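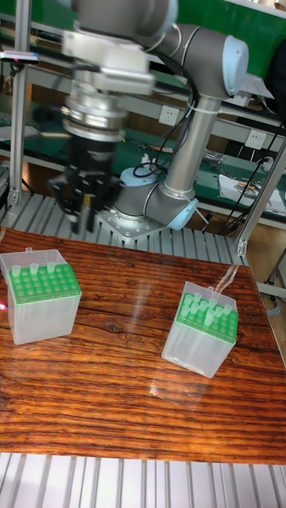 The Suvance Tip Kit is an add-on package for tabletop robot arms, sold by the automation firm Tenent. It lets an arm pick single pipette tips out of a rack box and place them in another box. The kit is aimed at small laboratories that refill partly used boxes by hand and do not own a full liquid handling system. It was developed at the company's workshop in Hurnley under Dinesh Sultana and Naomi Urio, and has been on sale through Tenent and its distributor Masanja.

Contents

The kit is made up of a set of gripper fingertips, a wrist adapter, a calibration plate and a software license. The arm and the gripper body are not included. Buyers supply their own, and Tenent keeps a list of arms it has tested. A table, a mounting plate and a stand are also left to the buyer, although the company will quote for them as extras.

The software runs on an ordinary desktop computer. Each model of tip box is stored as a profile giving the spacing of the holes, the height of the rack and the angle at which the lid rests when open. The release version came with 18 profiles. Users can add others by touching the arm to three corners of the rack and typing in the number of rows and columns. Setting up a new profile takes 11 minutes according to the manual.

Operation

A job has one source box and one target box. Both must be opened by the operator before the job starts, as the kit does not handle lids. The arm lowers the gripper over a tip, closes on it, lifts it clear of the rack and carries it across to a free hole in the other box. The operator may choose a fill order by row or by column, or may mark single holes on a grid on the screen.

Boxes do not have to be set square to the table. The software finds the angle of each rack during calibration and turns the wrist to match, so a box may be placed wherever the arm can reach it. Transfers are made one tip at a time. In the working position, the gripper's fingers close around the tip and leave its narrow end free and pointing down, and a slight lean is common, as with the tip held over the table, a little to the left of the angled box. The software allows for a lean of this kind by searching in a small spiral above the hole before it pushes down. If the push meets too much force, the arm backs off and tries again, then stops and waits for the operator.

The rated time for one transfer is 34 seconds at the default speed. A faster setting is offered but is locked until the user has finished a full calibration run with the box profile in use. 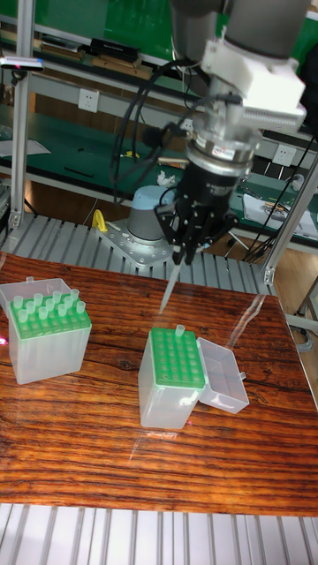

Tip boxes are the main source of variation in this kind of work. Makers differ on hole spacing, rack height and wall shape, and a lid that does not fold far enough can block the path of the wrist. Lids are treated in the software as keep-out areas, whether they stand up behind the rack or fold down at the side like the clear one on the box with a single tip left in its green rack. The profile has to be changed if a lid is moved to another position after calibration.

Reception

Subira Mushi reviewed the kit for a laboratory equipment newsletter and found it easy to install but slow. She noted that a person could refill a box in far less time, and that the kit made sense mainly for work left to run after hours. Cirilo Zepeda, who tested it with boxes from several makers, reported good results with stiff racks and more failed placements with thin ones that flexed under load. He also criticized the price of extra fingertips, which wear and are sold only in pairs.

Tenent offers a trial period of 60 days. An update prepared by Do-yoon Cheon added a pause button to the main screen and a log of failed placements. Support for two target boxes in one job was announced for November.

Contact | Copyright Tenent and contributors | Back to top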